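Lurnley Table Styling Kit: Set-up Guide
Section 3. Dressing a display table

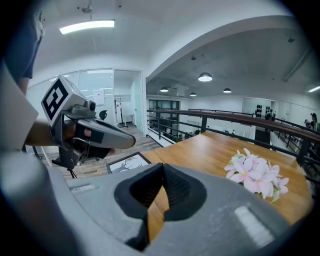
Figure 3. Pink artificial flowers and a framed antler print on a wooden table beside the railing.

By now your table should be standing where you want it, and we can get on to the part most people have been looking forward to. Please don't feel you have to rush. A small display like this one suits a landing, a mezzanine or a quiet corner of the office, and you can always come back after lunch and shift everything a little to the left (we usually do).

Before you start

You will need your flower stems, one framed print, the soft cloth from the kit and the sheet of felt pads. If you ordered the Tredelis flower set, the stems come folded flat and will look rather sorry for themselves when you first open the bag. They perk up with handling.

1. Wipe the tabletop with the cloth, going along the grain. A barely damp cloth is fine for stubborn marks, but let the wood dry fully before you put anything down on it.

2. Stick a felt pad under each bottom corner of the picture frame. Press each one firmly for 20 seconds.

3. Stand the frame near one end of the table, facing the way people will come past. A simple dark drawing on a white background, such as the antlers, reads nicely from a distance and doesn't fight with the colour of the flowers.

4. Open out the flowers. Start with the leaves, bending each one gently away from the stem, then spread the petals with your fingertips until the yellow centres show.

5. Lay the flowers on the table in a loose cluster. Tuck the bare stem ends underneath the leaves, and turn a few blooms towards each side so there is something to see from every direction.

6. Walk away, have a look from the far end of the room, and come back to fix whatever bothers you.

Note: Pale pink can look washed out under bright ceiling lights. If yours does, pull a few more green leaves up between the blooms.

Caution: Never stand frames or loose pieces on a handrail, and leave a good gap between the display and any railing with a floor below it.

Caution: Keep artificial flowers clear of candles, heaters and hot lamps.

Looking after the display

Dust the petals with a dry, soft paintbrush every few weeks. Replacement felt pads are sold in packs of 9, under part number 1005. For anything else, write to Bianca Neagu at the Lurnley help desk, and include your order number if you still have it handy.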